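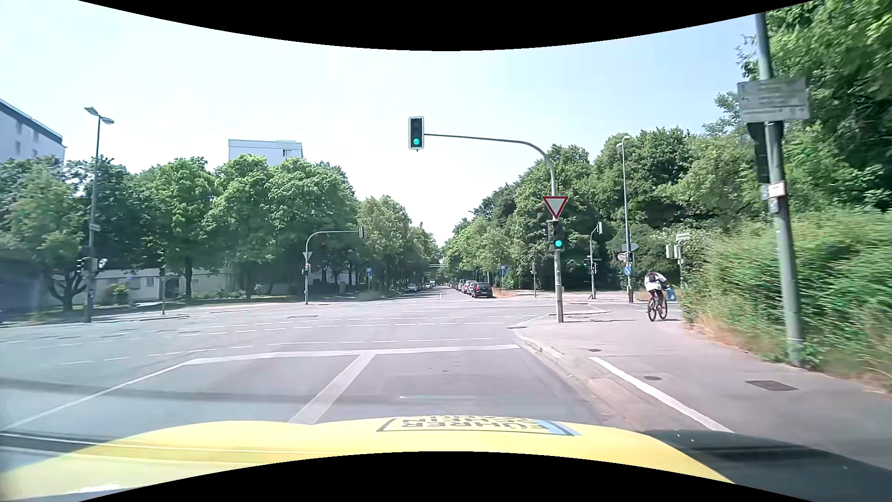

Section 4: Getting through a big intersection

If you learned to drive in the States like I did, German intersections feel a little bare at first. I picked up my first Henari rental in January with section 4 of the old booklet on my lap, and it was two paragraphs long! So here's the longer version, written for people who've just gotten the keys and have already done the seat and mirror setup in section 3.

Coming up to the light

1. Find your signal early. Look at the near side of the intersection, because that's where it usually hangs (one over the road, often a second one lower down on the mast). I spent my first afternoon hunting for lights on the far side, and that's a bad habit to bring with you.

2. Pick your lane before the lines go solid. If you end up in the wrong one, go where it takes you and turn around later. I once added 27 minutes to a trip that way and I'd do it again.

3. Find the stop line and stop before it. If you roll over it you may not be able to see the overhead light at all, and then you're leaning over the wheel trying to peek up through the windshield.

4. On red, stay put, even if you're turning right and the road looks clear. Leave enough room to see where the back tires of the car ahead meet the road.

Caution: A right turn on red is only OK with the small green arrow sign next to the signal, and you have to come to a full stop first.
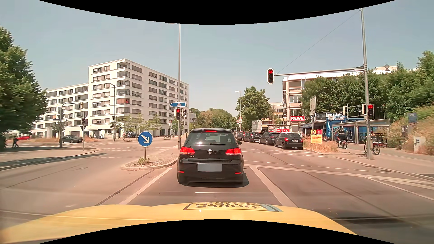

Going on green

5. Wait for the car in front to move, then let your own gap open up. Red and yellow together means green is coming, so get into gear if you're in one of the manuals. It doesn't mean go.

6. Don't let a yield sign on the signal mast throw you. While the lights are working, you follow the lights. The sign takes over when they're switched off or just blinking yellow, and some places do that late at night.

7. Going straight? Keep your lane through the broken markings and keep an eye out for left-turners coming the other way.

8. Turning right? Check the mirror, then look over your shoulder, then look again. Bikes going straight along the path have priority over you, and they're faster than you'd think. Trygve Tangen, who rode along on my first few drives, made me say "bike" out loud before every right turn (I still do it, and my kids think it's hilarious). 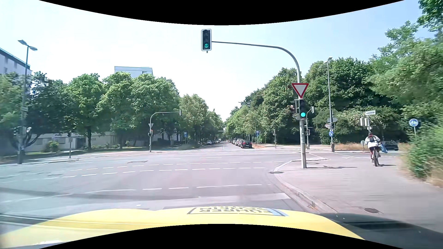
Step 6 and step 8 together: green lights with a yield sign between them, and a cyclist on the right.

Note: If a green light changes while you're already out in the middle, clear the intersection carefully once the way is free. Don't back up to the line.

Parking and the blue disc are in section 5.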